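Erska grip control kit: two months in, and one scare at the sink

I'll start with the rating because I hate scrolling for it. Three stars out of five. It would have been four if it weren't for the release fault, which I'm going to go on about at some length, so get a coffee.

For anyone who hasn't run into it, the Erska kit is an add-on for robot arms that already have a two-finger gripper. You get a little controller box, a cable that is too short, and software that is supposed to manage how hard the fingers squeeze and when they let go. We bought ours for the washroom cleaning trial at Andcombe, where the arm wipes down sinks and counters and picks up the junk people leave behind. It cost us 636 dollars with shipping, and I paid extra for the longer cable (see above - too short).

Setup was nice! I want to be fair about that. Bianka Nyitrai and I had it talking to the arm before lunch, and the screens are clear, with big friendly sliders and a live force graph that I probably stared at more than I needed to. The light-touch mode is the reason to buy this thing. Before the kit, our gripper treated everything like a stuck jar lid. Paper cups got flattened. Soap bars came up with dents in them. With light touch on, it'll hold a paper towel by a corner and keep hold of it while the arm swings around, and I had a goofy grin on my face the first time it managed that.

So, the fault.

It showed up in September. The arm would close on something soft, lift it, go over to the drop spot and then not let go. The software said "released." The graph showed zero force. The fingers were shut. Then, some seconds later, with the arm already off on its next move, they'd snap open at full speed. Bianka was leaning in to pull a wad of paper out by hand when it did that, and a finger link smacked her across the knuckles. No blood, a good bruise, and some words I won't put in a review. She was fine by the afternoon, but we shut the arm down and left it down until we understood what was going on.

What we found, after a lot of log reading: in light-touch mode the controller guesses the finger position from motor current. Thin, squashy stuff like tissue hardly pushes back, so the guess drifts. Once it has drifted far enough, the software believes the fingers are open and skips the open command. Later on it runs its own position check, sees the mismatch, and corrects it as fast as the motor can go. The correction ignores your speed limit. That last bit is what makes me mad. A stuck gripper is annoying, but a stuck gripper that opens whenever it feels like it, at a speed you told it never to use, is a safety problem.

I emailed support and got Urmas Grigaitė, who was polite and quick and asked for our logs right away. His first idea was dirt in the linkage. I cleaned the linkage. It still did it. Then he sent a beta update that limits the correction speed, and that part does work. We ran 2000 grip-and-release cycles on tissue with the beta loaded and got 40 late releases, every one of them slow. Better, sure. I still wouldn't put my hand near it, and the beta isn't on the regular download page, so if you don't write in you won't know it exists. Put it on the page, please! 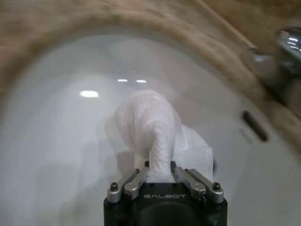

Can you safely pull the tissue out by hand if the fingers won't let go? Cut power to the gripper first, wait for the controller light to go out, and only then reach in, whatever the screen says about the fingers being open.

We made that a written rule here, and Tín Từ wired a proper cutoff switch on the wall side so you don't have to lean past the arm to reach it. I'd do the same on day one if I were starting over. The kit has a stop button in the software, but it stops the arm program and leaves the gripper motor live. The manual mentions this once, in a footnote, in type that made me go find my glasses.

I also tried the Trurnell controller for a couple of weeks on loan. It's clumsier with soft things and the software looks like it came out of somebody's attic, but it reads finger position from a real sensor and I never got a late release out of it. If your robot works near people all day, I'd look at that one first. If it's fenced off and you need the gentle touch, the Erska is a lot more pleasant to live with.

Other odds and ends: the mounting screws are soft, so go easy on them. The box gets warm but never hot. The alert chime can't be turned off, only down. Spare cables took forever to arrive.

I'm keeping ours, with the beta on and the wall switch within reach, and I've told Urmas I'll bump this up a star when the real fix ships.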